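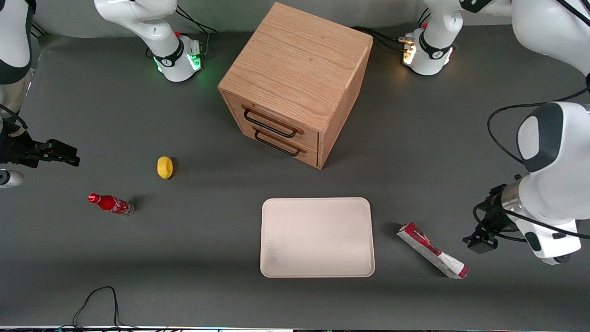
Visit to the open day of the Ostrowski furniture works, Pellmont

2022-05-23

My wife and I moved to Pellmont in January, and since then we pass the Ostrowski factory each time we go to the supermarket. It is a long brick building with a green gate, and the gate is always closed. So when we saw the paper on the fence saying that the public may come inside for one day, we decided to go. I like to know how things are made, and my wife wanted to see if they sell chairs with small faults for a lower price. (They do, but only from a list, and you must come back for them.)

The entrance was free. At the gate we got a sticker with a number and a pair of safety glasses. My number was 80 and I was afraid this means a long waiting, but the groups left quickly. The parking place was the worst part of the visit. It is shared with a tire shop and it was full before lunch. If you go next time, leave the car near the church and walk for seven minutes.

The tour starts in the yard where the boards are kept. They lie in tall stacks with thin sticks between the layers, so that the air can pass. Our guide explained that a board of oak must rest outside for a long time before it goes into the kiln, and that most of the trouble in furniture comes from people who did not want to wait. I did not know that the ends of the boards are painted with wax. It keeps them from drying too fast and splitting. The smell in the yard was very nice, a little sour, like vinegar and tea.

Then we went into the first hall, with the saws and the planer. It is loud there even with ear protection, and I understood only half of what was said. What I did understand is that the person at the first saw makes the most important decision. He looks at the board and chooses what will be a table top, what will be a drawer front and what will go to the heating. The factory heats itself with its own waste wood, also the offices.

The second hall is quieter and for me it was the best. This is where the drawers are put together. For the more expensive line, the corners are joined with dovetails, cut by a machine but fitted by hand. A woman with a small mallet showed us how tight it must be – if the joint goes in without a knock, she takes it apart and puts the piece aside. For the cheaper line they use dowels and glue. I asked if the cheaper drawer will break sooner. She said that a drawer breaks from what people put in it.

There is also a room for finishing, where we could look only through the window because of the dust. They use mostly oil now. Lacquer is still possible for kitchens, but you have to ask for it. On a table in the corridor there were samples of oak with one, two and three layers of oil, and everybody was touching them.

At the end you come to the showroom. The bedside cabinet that my wife liked was 2,509 in the price list, and for this money we can wait. A simple stool is much less. We bought a bottle of the oil they use, made by a firm called Fleneo, and a bag of offcuts for the stove at my father-in-law's house.

The food was in a tent behind the showroom. Sausages, potato salad, coffee, and a cake with plums that was gone when I came back for a second piece. The line was slow but people were friendly, and several of them had worked in the factory when they were young. One man told me the old hall had a wooden floor, and that it was warmer for the feet.

What I missed was something for children. Ours are grown up, but I saw families who turned back after the first hall. Also the signs to the toilets were missing, and the guide had to bring people there one by one.

The next open day is planned for next year. The list of chairs with faults hangs in the office by the gate, on the left side after you enter. We go back for two of them when my brother-in-law can lend us his van.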